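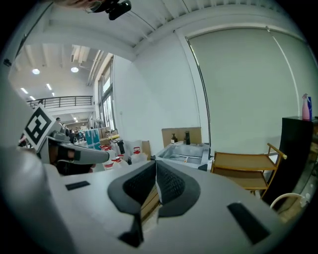
View down the jaws at the sink station, second gripper at left with its marker showing.

Ticket: right jaw lags left on close, hand-held pair, sink station
Opened: 02/09/2023
Project: Plurnley
Status: fixed, leaving open until the next pad change

Reported problem

On the right-hand unit the two finger pads don't arrive together. Squeeze the trigger slowly and the left pad gets to the middle first, then the right one catches up with a little hop. Squeeze fast and you can't see it, but it's in the width log every single time. The left-hand unit is fine. Both are the Erkari build with the mesh-faced pads.

The operator noticed because thin things (sponges, the edge of a dish towel) kept getting pushed sideways before they were held. Great catch, by the way, because the width readout alone looks almost normal if you don't zoom in.

First things tried

Power cycled the logger. No change.

Swapped the cables between left and right units. The hop stayed with the right unit, so it isn't the cable or the port. Nice and quick, love it when a swap test gives you a clean answer.

Reran the width calibration, full open to full close, 200 cycles. The numbers came back tidy at both ends and the hop was still sitting there in the middle of the travel. So calibration is off the hook too, and please don't recalibrate again to "see if it helps," it just overwrites the good offsets.

Checked the marker on the left unit while I was there. Flat, clean, no lifting at the corners. Tracking held for the whole run.

Opening it up

Took the top shell off the right unit. Four screws, and the short one goes at the back! If you put a long one there it bottoms out on the rail block and you get a brand new problem.

The rail itself looked good. Ran each carriage by hand with the link disconnected. Left carriage glides. Right carriage glides for the first part, then there's a sticky patch, then it glides again. That's our hop, and I was way too happy to feel it with my own thumb.

Under the lamp there was a smear of dried something on the rail at exactly that spot. My guess is dish soap. We work these over a sink all day and the pads get wiped down with whatever is closest. I can't prove it's soap, but it came off with a damp swab and it foamed a bit, so I'm fairly confident.

Fix

1. Swabbed the rail with water, then with alcohol, then left it open to dry over lunch.
2. Wiped the old grease off both carriages. Both, even though only one was bad, so they drag the same.
3. One small dot of the Flollemer light grease per carriage. One dot. The last person used a lot more than that and it had crept all the way up to the back of the pad.
4. Reconnected the link, set the pads so they meet with no light showing at the tips, tightened.
5. Shell back on, short screw at the back.

Result

Slow close is smooth on both sides now. Ran 300 slow closes on the bench and looked at every trace from 1 to 300 stacked on one plot. There's a tiny wobble at number 212, which lines up with me bumping the bench, and nothing else. It's a really pretty plot, it's attached to the ticket if you want to look.

The towel test also passes. The edge stays where it is and the pads come to it.

Still to do

Wipe the pads with the unit held jaws down, so nothing runs back toward the rail. I've put a note on the charging shelf.

Ķēniņš has the same Erkari pair at their site and mentioned uneven closing back in March. Will send them steps 1 to 5.

We're down to 2 spare pad sets. Order more before the next change, and check the right rail again when the shell is off.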